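Household Routines, Week 6: Snack Trash and the Table It Comes From
Notes by Nurhan Gökçe

A few of you asked me to write up what I said on Saturday, so I'm doing it while it's fresh. Jagadeesh Rodrigues took the first half (laundry sorting, see his sheet) and I had the part after the break, on snack packaging. It sounds like a tiny subject and I filled the whole hour with it!

Let's start with the bin. I like a small round one with an open top for the place where people eat. The big kitchen can is fine for dinner scraps, but if it's a walk away, wrappers get parked on the table "for a minute" and you know how that goes. My own rule at home is that the bin lives within arm's reach of the snacks. Thirumalai Namboodiri disagreed and said he'd want a lid, and with a dog in the house I'd say the same.

Crinkly packets are the real space hogs. They spring back after you crush them, so a bin can look full when there's hardly anything in it by weight. Fold the packet in half lengthwise, then tie it or tuck it under something heavier. 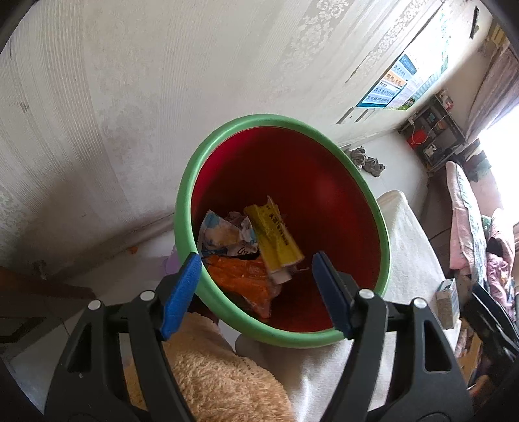
Fig. 1. Snack wrappers in a small bin. The yellow packet has one corner standing straight up.

Look how much room three crumpled wrappers take. Folded flat, they'd lie against the side and leave the middle free. I did the folding with a stack of old bread bags during the session, and if you missed it, Anil D'Souza has the bags and will show you.

Now the table. I work in this order, and you're welcome to work in another:

1. Empty packets and torn boxes go first.
2. Anything opened but not finished gets closed up or eaten.
3. Full boxes go back to the shelf, standing up so the label shows.
4. Crumbs last. Shake the cloth outdoors if you can.

Step 4 depends a lot on the cloth. A smooth cotton one you can wipe with your hand. A fuzzy one holds on to every crumb — chocolate is the worst, it gets down into the pile and smears when somebody leans on it. Let it harden, lift it off with the edge of a spoon, then go after the rest with a soft brush.

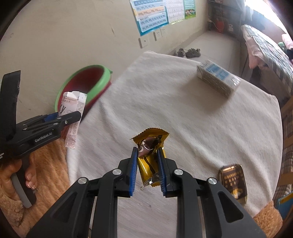
Fig. 2. White fuzzy tablecloth with an open snack bar and a partly crushed carton over it. Note the small crumb on the cloth.

The torn bar is a step 2 item. Twist the open end and stand it in a cup if you're saving it. Cartons I flatten fully before they go anywhere, and that means opening both ends first. Half crushed is the worst of both, too bent to stack and too thick to slide in with the paper.

For next time: keep every snack wrapper from your house for three days, fold them, and bring them in a bag. Ravindran Sundaram has the sign-up sheet for the shelf labeling session in June.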